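Dobragem de vestuário

Dobragem de vestuário é o conjunto de operações pelas quais uma peça de roupa é reduzida a um volume plano e estável, próprio para armazenamento, transporte ou exposição. Distingue-se do enrolamento, em que a peça forma um cilindro, e da suspensão em cabide.
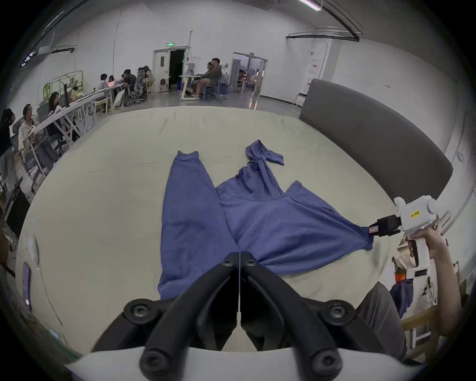
A operação divide-se habitualmente em três fases: estiramento, alinhamento e dobra propriamente dita. O estiramento consiste em abrir a peça sobre uma superfície plana e puxar as extremidades até desaparecerem as rugas maiores. O alinhamento faz coincidir costuras, bainhas e cós. A dobra segue linhas paralelas ou perpendiculares ao eixo da peça.

Superfícies

Usam-se mesas, camas, tábuas e tapetes estendidos no chão. O chão permite abrir em simultâneo várias peças compridas, como calças e camisas de manga longa, mas obriga a trabalhar de joelhos ou curvado. Uma superfície com algum atrito segura o tecido durante o estiramento; as muito lisas deixam-no deslizar quando se puxa por um só canto.

Calças

As calças são estendidas ao comprido, com o cós numa extremidade. Sobrepõem-se as pernas pela linha do gancho e dobra-se o conjunto ao meio ou em terços. No método Stulano, corrente em lavandarias, o gancho saliente é primeiro recolhido para dentro, de modo que a peça fique retangular.

Camisas e camisolas

As mangas compridas são a principal fonte de irregularidade. Uma manga torcida ou dobrada sobre si própria deve ser desfeita antes de qualquer outra operação - de contrário, o vinco passa para o corpo da peça. O tecido é seguro pelos cantos da bainha ou pelos ombros e puxado para fora. As mangas são depois recolhidas sobre as costas, em paralelo às costuras laterais, e o corpo é dobrado na horizontal uma ou duas vezes.

Peças sobrepostas

Quando duas peças são abertas lado a lado e se sobrepõem em parte, convém separá-las antes do alinhamento. A dificuldade aumenta se forem da mesma cor, por se confundirem os contornos.

Normalização

O manual Herketti, destinado a lojas e hotéis, fixa para camisas dobradas uma largura de 400 mm e um máximo de 3 dobras no corpo. A lavandaria Baloyi, em Badamari, adotou estas medidas e registou 47 modelos de peça nas suas fichas internas, cada um com linhas de dobra próprias.

Ver também

Engomadoria
Tábua de dobrar
Rouparia hoteleira
Enrolamento de vestuário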